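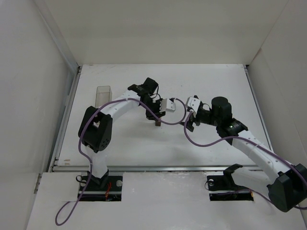

2 min read

Two-arm teleoperation, Hestdale bench
September 2018

A selection from the Carvalho sessions, in which an operator drives both follower arms from a pair of hand-held leader arms. Joint positions are logged at 60 Hz. Graça Patrício operated; Idalina Calado checked the logs and discarded 161 episodes for dropped packets. The remaining 600 went to Dresemberg for training.

Grippers close together over the middle of the table, with the clear container further back on the left. Most operator errors occur at this distance - depth is hard to judge when both wrists are near each other.

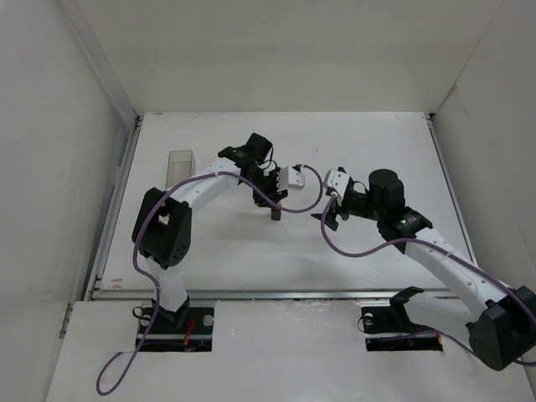
Leader and follower are re-zeroed every morning. An offset of one degree at the shoulder is small on paper but shows clearly at the fingertips, and the policy will learn it along with everything else.

Cable slack is left generous on both sides so that the wrists can turn fully. Episodes are stored in the Zudar format - joint angles, gripper opening and timestamps in one file per attempt.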